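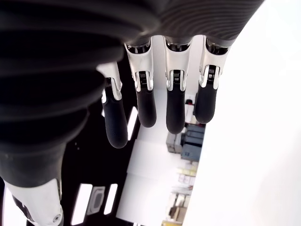
Omcombe Grasp is the software layer between a wrist camera and a multi-finger hand. It takes the image, finds the fingers, finds the things behind the fingers, and gives the planner a list of grasps it can try. The view it must work with is often difficult. White finger segments come out nearly the same as a bright background, and the black fingertips are the only parts with a strong edge, so our hand mask starts from the tips and goes up to the knuckles. The boxes are far away and small, in the narrow gap beside the fingers. Please keep this in mind when you read the answers about masks and exposure.

Frequently asked questions

Which hands are supported?

At this time, four-finger hands with a thumb, and the two-finger Derov gripper. For any other hand you need to write a hand file with the joint limits and the link shapes. The page "Writing a hand file" explains the format.

Do I need to calibrate the wrist camera again after I remove it?

Yes, every time, also if you put it back in the same holes. Run the calibration tool with the hand fully open and collect at least 28 poses. With fewer poses the tool will finish, but the result is marked as "weak" and the planner will move slowly.

Why does the planner see my own fingers as an obstacle?

This is the question we receive most. Usually the joint angles and the image do not have the same time stamp. The finger was in one position when the angle was read and in another when the image was taken, and the mask falls beside it. Look at the value sync_offset in the log. If it is more than 75 ms, correct the clock first and only after that change the mask settings.

The mask has holes in the white parts of the fingers. What can I do?

Lower the exposure by hand. Automatic exposure follows the darkest area, and a black palm so near to the lens makes everything else too bright. You can also set mask_source to "model". Then the mask is drawn from the hand file and the joint angles, and the image is used for the fingertips only. Miroslava Hubáček wrote this mode for our test cell in Anstead, and it is now the default for new installations.

How many grasps does the planner check?

Up to 3,000 for each image. You can set a smaller number with max_candidates. On a computer without a graphics card we recommend 679 – it is a strange number, but this is where our small test computer could still answer in about one second, and we kept it.

Can I use the Tjoa simulator?

Yes, from version 2. Contact forces at the fingertips are not the same as on the real hand, so please do not tune grip_force in simulation.

What happens if the camera stops sending images?

The hand holds its last position and the planner reports error 12. It does not open the fingers. If you want another behavior, change on_camera_loss in the safety file.

When will moving objects be supported?

We hope to have a first test version in December. It will work for slow conveyors in a straight line.

Where do I send a bug report?

Use the form on the support page and attach the log and the hand file. Bohumila Kuruc reads the reports every morning before 10:00. Reports without a log take longer to answer.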